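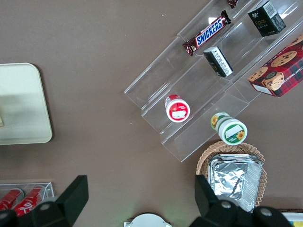 Snacks on a tiered stand.

Home | Events | Retail | Subscribe
14 shares

Kullolix will sell you a branded counter display for $570 and promises it'll lift your booth traffic. Colour me doubtful. I asked for figures and got a brochure. 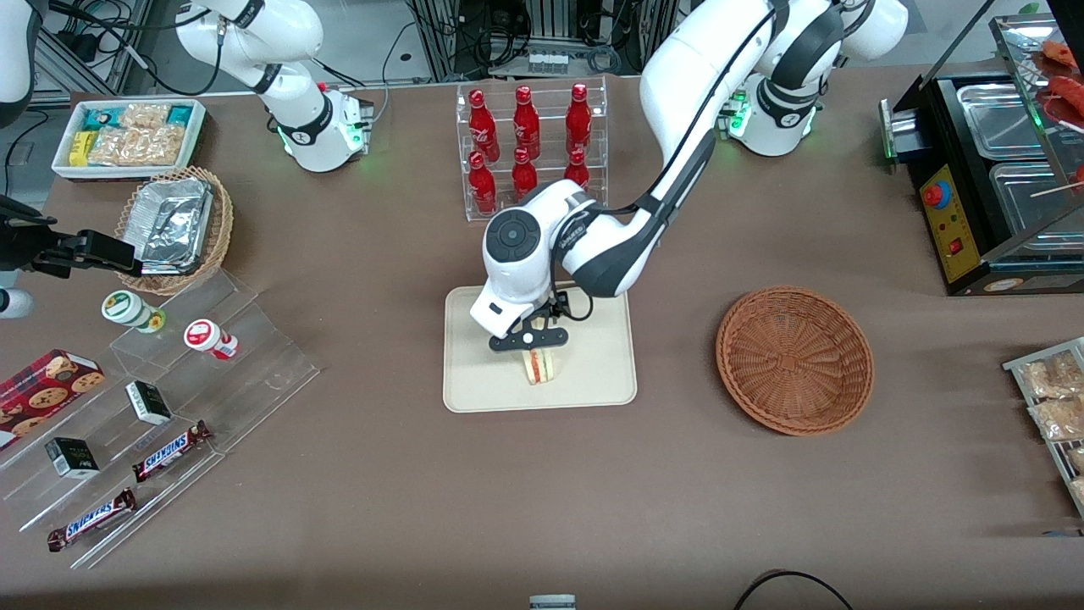
Trovwood, its rival, quotes 1,000 visitors at one expo. How many bought anything? The rep said she'd get back to me in November.
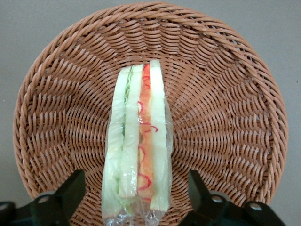
Before you sign

Ask what freight costs, and who pays for scratches.

2 comments

Kim: Bought 40. Still in the garage.

Flekesetti: Ours did fine, eh.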